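Kundanley Strand Brush Head, 30 cm

Sold by Poltau, spare heads only, handle not included.

The maker, Kedeck, calls this "the last brush you will buy" and rates it for 3,000 sweeps. We have no idea how anyone would check that, so treat it as a slogan. 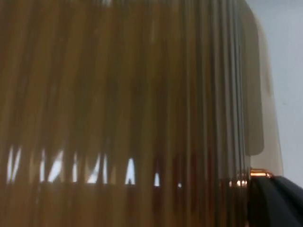 Price is the harder sell. It costs more than the Bratu head we also stock, and for a dry garage floor the Bratu is fine. What you pay for is the fill. The strands are packed tightly side by side, in browns that run from golden tan to dark chocolate, though light still gets through in a ragged band low down, so "gap-free" on the box is a stretch. Fine flour dust may need a second pass.

Fits Kundanley handles made after May 2019. Returns accepted unused.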